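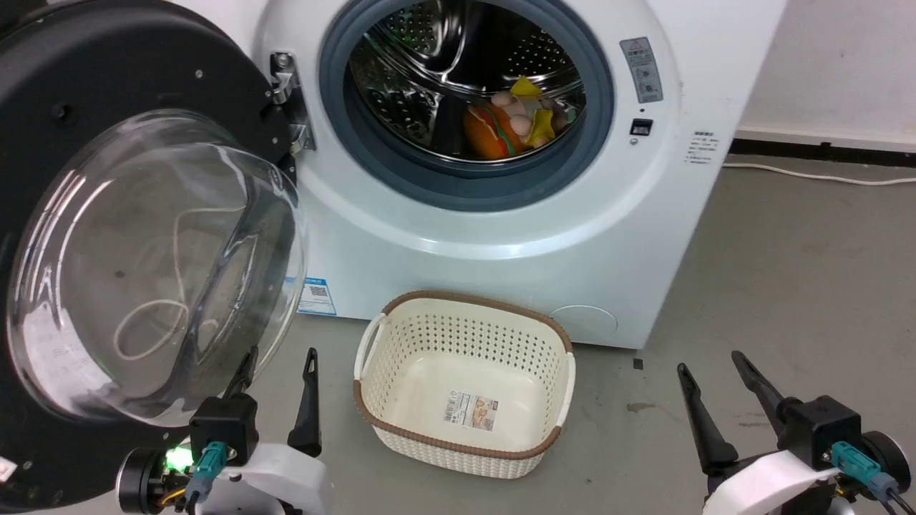 Progress update, Fomdale open day (May). Quick one as the quarterly form isn't due yet, but you asked how the Cindley money was being spent before the next instalment. The laundry demo went ahead in the end bay on the concrete floor. Two arms, one ordinary front loader. The drum had toys in it, the orange burger and the pale eggs among them, nice and easy for visitors to spot through the door opening. We ran it from 10.30 till just gone 4. 174 people signed in, more than we'd catered for, and the tea ran out.

Main thing to report: the door routine is the part people want to watch. Unloading gets polite interest, the door gets questions. Most came from the Jomell care homes group, who want to know about residents with weak hands. We have six follow-up calls booked off the back of it — will forward the list.

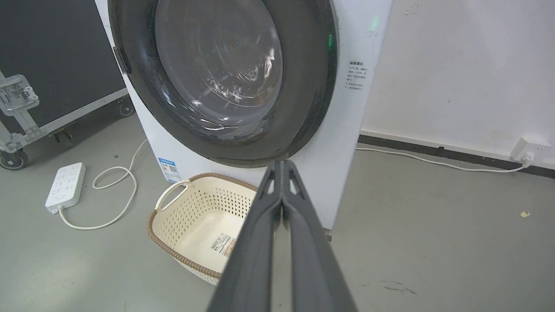 Spend so far. 700 pounds of the events line has gone on transport, signage and the printed handouts. Basket and toys came out of consumables. Still to pay, the van hire and a bit of overtime. One item I'd like to add is proper floor trunking, the power strip and its looped white cable were down on the floor to the left of the basket and I'd want all that covered before we have visitors in again. Quote requested, not recieved yet.
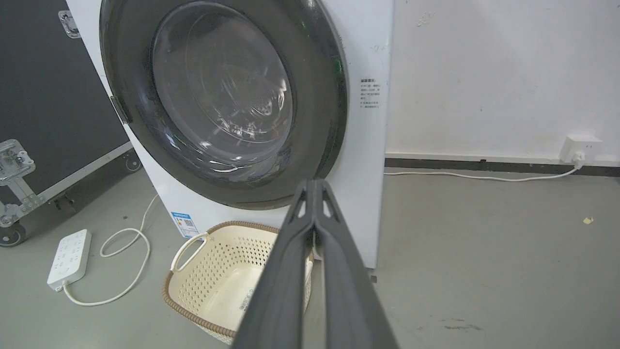

Gripper fingers together, front of the washer.

Feedback forms: mostly good. Common grumbles were not enough seating, couldn't hear the talk at the back, and "a bit slow". Fair on the last one. The Grønli partners asked if the arms could be run faster for an audience and we said no, speed stays where the risk assessment puts it. They were fine with that. They also want the handout in Norwegian, which we can do if they send us the translation.
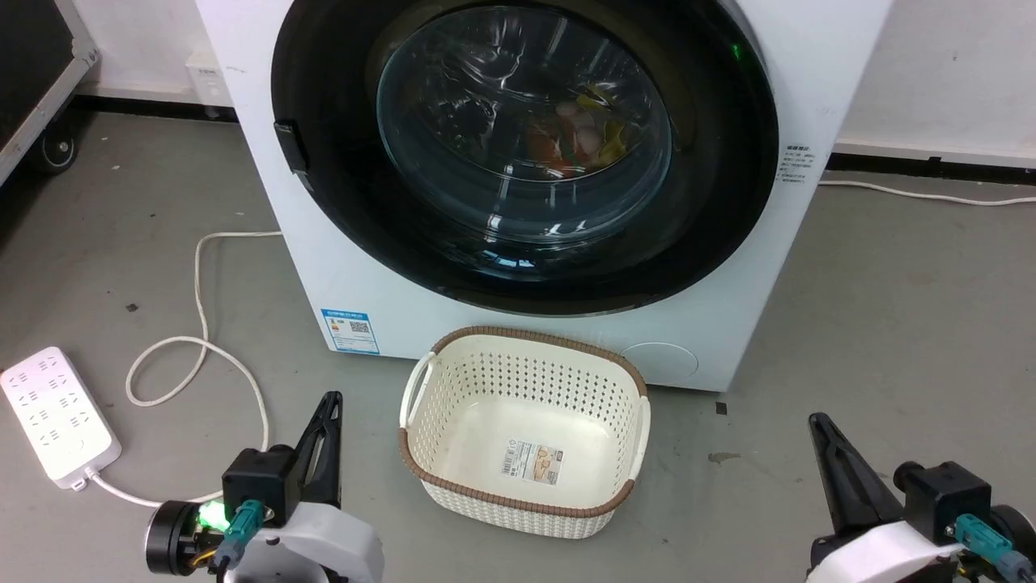
Washer door shut, basket empty in front.

Next steps
Repeat session at Cindley, date tbc, same machine and same two arms
Microphone for the talk, borrowed if posible
Trunking, see above
Written note on the door routine for the Jomell people, first draft half done

Not started: the short film. Need a decision from you on whether it still comes out of this budget or the next one. Full figures will follow with the quarterly form.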